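Skukurero Opens Orders for Kakow Mixed-Bin Picking Kit

Skirkby, 6 April 2019 — Skukurero announces today that its Kakow picking kit is open for orders. The kit is made for small warehouses and repair shops, where many different goods arrive together in one container and must be taken out one by one.

Kakow includes a two-finger parallel gripper, a fixed camera with its mount, and the control software. It can be installed on 11 models of robotic arm. The customer does not need to prepare a 3D model of each item before the work starts.

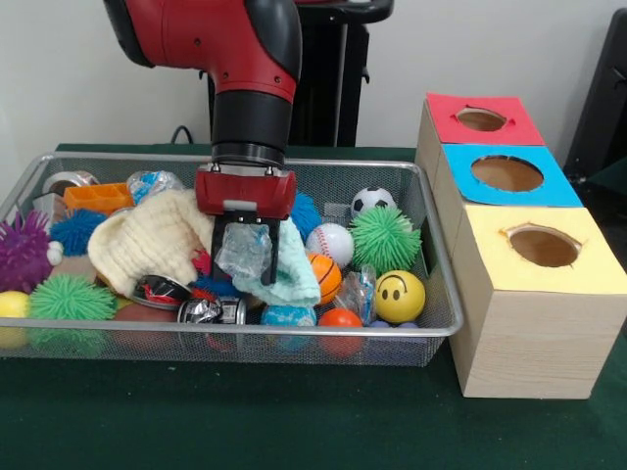 Soft and transparent goods are still the most difficult part of this task, and the company has worked on them since January. For each new setup, Skukurero recommends a trial of 600 picks with the customer's own goods. The results are given in a written report, which lists also the failed picks.

Installation and training take seven days. The first 20 kits will be delivered by Tkachenko, the distribution partner of Skukurero, and support is included for one year. Prices are available on request — please write to the sales office in Skirkby and describe shortly your goods and your robotic arm.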